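第四章　给您的贝斯换弦、调琴颈与校音准

写在前面的几句话

亲爱的琴友，恭喜您读到第四章！前三章里我们把 Kuvitz 四弦电贝斯从琴盒里请了出来，认识了各个旋钮，也接上了音箱，想必您已经弹过好一阵子了。弹过一阵子之后，琴弦会慢慢变得发闷，低音区像隔着一床棉被说话，高把位的和声也不那么听话，这时候就该换弦了。换弦这件事，很多朋友头一回做都有点发怵，总觉得那么粗的一根弦，绷得那么紧，万一弹起来打到脸怎么办？您放心，只要照着下面的步骤慢慢来，第一次就能换得很像样。

本章适用于 Kuvitz 标准型（二十一品，长弦长）和 Kuvitz 短弦长型。两种琴的步骤大体一样，有差别的地方我会在步骤里另外注明。无品型的朋友请看附录，指板的保养方法不同，别用错了。

4.1　动手之前要准备的东西

请先把下面几样备齐，免得弦拆到一半满屋子找钳子：

- 新琴弦一套。出厂装的是 Standthorpe 中号镍缠弦，您若习惯别的张力，也可以换，但请读完 4.5 节再决定。
- 斜口钳一把，要能剪断粗弦的，做手工的小剪刀不行。
- 随琴附送的内六角扳手两支，大的调琴颈，小的调琴码。
- 十字螺丝刀一把。
- 调音器，夹式的、踏板式的都可以。
- 不掉毛的软布两块，一块干用，一块擦指板油用。
- 卷弦器（没有也行，就是手腕要辛苦些）。

【注意】剪弦时请戴上护目镜，或者至少把脸偏开。松弦之前绝对不要直接下剪刀！

关于工作的地方，我再啰嗦两句。桌面要平，要比琴身宽，琴颈下面最好垫一个颈枕，没有颈枕的话，把一条旧毛巾卷紧了也很好用。琴身背面请垫一层软布，Aydoğan 系列的亮光漆面尤其怕硬物，皮带扣、外套拉链、桌上没收拾干净的螺丝，都是漆面的仇人。

4.2　拆下旧弦

1. 关掉音箱，拔掉连接线。主动式电路的琴，线插着就一直在耗电池，养成随手拔线的习惯总没错。

2. 把琴平放，琴头朝您的左手边，琴颈垫好。

3. 从最细的 G 弦开始，转动弦钮把弦放松，一直放到弦软软地搭在指板上，用手指能轻松提起来为止。

4. 把弦从弦轴上绕下来。弦头插在弦轴中间的孔里，往上一提就出来了。如果卡得紧，用钳子夹住轻轻晃两下，别硬拽。

5. 弦头常常是弯的，像个小鱼钩，直接从琴码穿出来会刮花漆面。请先把弯的那一截剪掉，再从琴码后方抽出整根弦。

6. 擦一擦这根弦下面的指板和拾音器表面，平时够不着的灰都在这儿呢。

【提示】我们建议您一次只换一根，换好一根再拆下一根。琴颈长期承受四根弦的拉力，一下子全部放空，再一下子全部上紧，琴颈会有一两天不太稳定。如果您打算给指板上油，必须四根全拆，那也不要紧，动作利落一点，当天把新弦装回去就好。

【注意】Kuvitz 短弦长型的琴枕是嵌在槽里的，没有胶死。四根弦全拆之后它有可能自己滑出来，请先用一小条美纹纸固定住，免得掉在地上找不着。

4.3　装上新弦

1. 从包装里取出 E 弦（最粗的那根），慢慢展开，别让它打折。打过折的弦音高永远对不准，这一点没有补救办法。

2. 从琴码后方的孔穿入，一直拉到弦尾的铜珠顶住琴码。

3. 让弦经过琴鞍、琴枕，拉到它对应的弦轴处，再往前多留一段，长度大致到再下一个弦轴的后面。这是剪弦的位置。

4. 在打算剪断的地方之前，先把弦折一个直角，然后在折角外侧剪断。这一步非常要紧：缠弦如果没有先折就剪，外层的缠丝会从剪口松开，一路松到发音的那一段，弦就哑了。

5. 把弦头垂直插进弦轴中间的孔，插到底，再折弯靠在槽口上。

6. 一手轻轻拉住弦，保持一点张力，一手转动弦钮。新绕的每一圈都要压在上一圈的下方，从上往下整整齐齐地排。这样弦到琴枕的角度才够，空弦才不会嗡嗡作响。

7. E 弦和 A 弦绕两到三圈，D 弦和 G 弦绕三到四圈，就很合适了。

8. 弦上紧之后，用拇指在琴枕前和琴鞍前各按一下，让弦贴实。很多人觉得新弦发虚，毛病就出在没按这两下。

9. 重复以上步骤，依次装好 A、D、G。

装完以后先粗调一遍，再用手掌托住每根弦的中段，轻轻往上提几下，把弦“抻一抻”，音会掉下来，再调回去。这样来回三四遍，弦就安定了。我们的售后同事 Kęstutis Toom 在乐队里弹了好多年节奏组，他的习惯是换完弦先弹半个钟头最简单的根音八分音符，弹完再做细调。我试过以后也跟着这么做了，顺便还能练练右手的均匀度，一举两得！

4.4　检查和调整琴颈

琴颈不应该是完全笔直的，要略微有一点向前的弧度，给振动的弦让出空间。检查方法如下：

1. 把四根弦都调到标准音高（E、A、D、G）。没有调准之前检查是白费功夫。

2. 左手按住 E 弦第一品，右手按住 E 弦与琴颈接合处的最后一品。这时候弦就是一把直尺。

3. 看第七、第八品附近，弦与品丝之间应该有一道很细的缝，一张名片能勉强塞进去，就正好。

4. 缝太大，说明弧度过大，把大号内六角扳手插入琴头处的调节孔，顺时针转八分之一圈。

5. 完全没有缝，说明琴颈太直或者反弓，逆时针转八分之一圈。

6. 重新调音，等上几分钟，再从第二步检查一遍。

【警告】每次最多转八分之一圈，一天之内累计不要超过半圈。如果扳手转起来很吃力，请马上停下，联系我们或者找一位可靠的制琴师。调节杆拧断了是要拆指板才能修的，保修也不包含这一项。

换季的时候琴颈走动是正常现象。北方的朋友在十月来暖气之前和之后各查一次，心里就有数了。琴盒里放一个湿度袋，也能省去不少麻烦。

4.5　换不同粗细或不同张力的弦

有的朋友喜欢老式灵魂乐里那种圆润、短促、闷闷的声音，那就要用平缠弦；有的朋友玩得重一些，要降音，那就要用更粗的一套。这都没有问题，只是换过之后，弦高、琴颈弧度和音准三样都得重新检查，顺序也不能乱：先琴颈，再弦高，最后音准。

平缠弦的张力通常偏高，装上去之后琴颈往往会多弯一点，请按 4.4 节处理。过粗的弦可能坐不进琴枕的槽里，如果您看见弦是架在槽口上面的，请不要自己拿锉刀去锉，多锉一下就回不来了，送到售后点处理比较稳妥。

4.6　弦高与音准

弦高用小号内六角扳手调。每个琴鞍上有两颗小螺丝，顺时针升高，逆时针降低，两颗要一起转，让琴鞍保持水平。弦高没有标准答案，手轻的人可以低一点，喜欢用力拨、喜欢拍弦的人高一点反而舒服。低到开始打品了，再往回升一点点，就是您的位置。
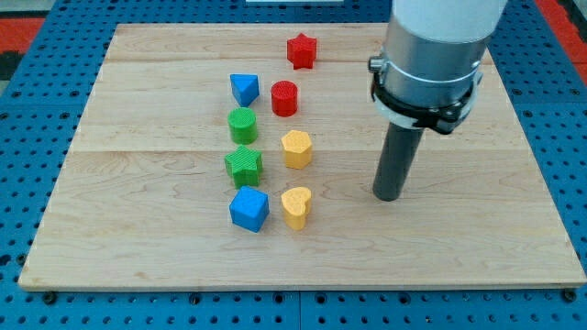
接着说音准。所谓音准，就是同一根弦在第十二品按下去的音，和第十二品的泛音，应该是一模一样的高度。步骤是这样的：

1. 插上调音器，先把空弦调准。

2. 弹第十二品的泛音，看调音器，应该是准的。

3. 再实按第十二品，力度跟平时演奏一样，别捏得太狠。

4. 如果实按的音偏高，用十字螺丝刀把琴鞍往后（远离琴颈的方向）移；如果偏低，就往前移。

5. 每移动一次，都要重新调准空弦，再比较。

6. 四根弦逐一做完，再回头复查一遍 E 弦。

【提示】拧琴鞍之前把弦稍微松一点，螺丝会好转得多，也不会磨坏弦的外层。

弹得比较高的朋友，还可以拿第十九品再比较一下。这里有一点点误差是品丝乐器的天性，录音室里的名盘细听也都有，请不必为它睡不着觉。

4.7　日常保养

弹完琴，用干布把每根弦从琴枕到琴码捋一遍，连弦的下面也捋到。手汗重的朋友尤其要勤快，一套弦能多用很久。指板油一年上两次足够了，玫瑰木和乌木指板才需要，枫木指板有漆，用微潮的软布擦擦就好，千万别上油。

主动式电路的电池，声音开始发毛、音量忽大忽小的时候就该换了。演出之前换一节新的总归踏实，Ilgın Gökçe 给我们写信说她有一回在台上弹到副歌没了声音，下台以后琴盒里从此常备两节。

旧弦别急着扔，挑一套状态好的卷起来放在琴盒的小格里，断弦时可以救急。

4.8　常见问题

空弦有嗡嗡声，按住第一品就没有了：多半是弦在弦轴上绕得太高，或者琴枕槽磨深了。先重新绕一遍试试。

只有中间几个把位打品：琴颈太直，见 4.4 节。

高把位打品，低把位正常：弦高太低，或者琴颈弧度过大，先查琴颈。

四根弦音量不一致：拾音器高度需要调整，见第五章。Zovier 拾音器的磁性较强，离弦太近会把音高拉歪，请至少留出两枚硬币的距离。

调好的弦一会儿就跑音：新弦没有抻开，或者弦轴螺母松了，用扳手轻轻带紧即可，带到不晃就停。

下一章我们来讲拾音器和音色电路，那里面好玩的东西可就多了。

文：Tülin Erdem　校订：Bülent Taşdemir
最后更新：2021年6月16日

分享 22　·　浏览 2340　·　评论 4

读者评论

低音区居民：先折再剪这条救了我，之前剪过一根 A 弦，没过两天就哑了，还以为买到了次品。

Kaan Toprak：请问短弦长型能用长弦长的弦吗？手边正好有一套没拆的。
　　回复 Tülin Erdem：尽量别用。粗弦的全径部分会绕到弦轴上，容易从弯折处断开，绕起来也不服帖。请买标着短弦长的，差不了几个钱。

老谭弹根音：平缠弦装了快一年，越弹越好听。琴颈我按 4.4 转了两次八分之一圈，隔了一晚再看，刚刚好。

联系我们 | Kuvitz 乐器售后服务 | 说明书下载 | © 2021 Kuvitz 版权所有 | 返回顶部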